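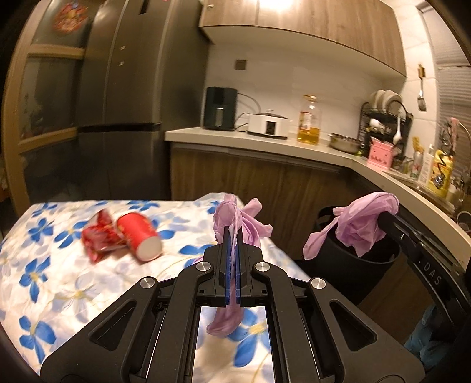 The gripper with a lilac plastic bag between its fingertips, kitchen clean-up task.

Visit report: Clukness student robotics open day
Posted Aug 17, 2024

Quick write-up before I forget it all. Typed on the bus, sorry for the state of it.

Got there late – the sign for Clukness points at the parking lot and then gives up. Missed the welcome talk. Coffee gone too. Went straight up to the second floor, where the student projects were.

Main one I wanted to see was the tidy-up project from the Vukcombe club. Mercy Nyaga runs the club, Chepkoech Swai is the student who leads this project. Four students on it, started in January. The idea: a person does household chores holding a gripper in their hand, everything gets recorded, and the recordings go to train an arm later on. They're up to 879 recordings so far. Chepkoech would like double that before the competition.

The task they're on now is trash. Cups, crushed stuff, plastic bags. Bags are the worst by a mile, she said. A cup has a shape, you can plan for it. A bag crumples differently every time, and where you pinch it matters a lot. The ones I watched being done live went like this: first try, good grip, bag into the bin. Second try, slid right out. Third, grabbed a bit of the tablecloth along with it, everybody laughed, recording kept anyway. They keep the bad ones and label them. I asked why and got a long answer that I only half wrote down, something about the arm needing to see recoveries.

Had a go myself. Harder than it looks! Two narrow fingers, blue pads on the tips, and you have to squeeze slower than you want to. My wrist was complaining after 3 minutes. Mercy says new members always grip too hard and rush the drop. Guilty of both.

Things I scribbled down for our own club:
- they practice in real kitchens, not on a lab bench. Clutter stays on the counter
- one person records, one writes the log, then swap
- pads get changed when they go shiny
- log is a paper notebook. Worked fine, nobody had to charge it

Did not get a clear answer on budget. The gripper parts came through Chacko, who give the club a discount, but how much I dont know. Will e-mail.

Other rooms, very fast: the Dristura team had a line follower that was having a bad day. Wiring demo was nice but too crowded to see. There was a talk on motor control at 2, I caught the end of it and the slides are suposed to go online.

Mercy is open to a return visit with our lot, 4 students at most because of the space. Need names from anyone who wants to go. First come etc. – and bring your own lunch, the vending machine only takes coins.

Print this page | E-mail this to a friend

Recent reports
Chacko parts warehouse tour
Dristura line follower finals
Notes from the January soldering night
Vukcombe club: how to join

Contact the club | Copyright 2024 | Back to top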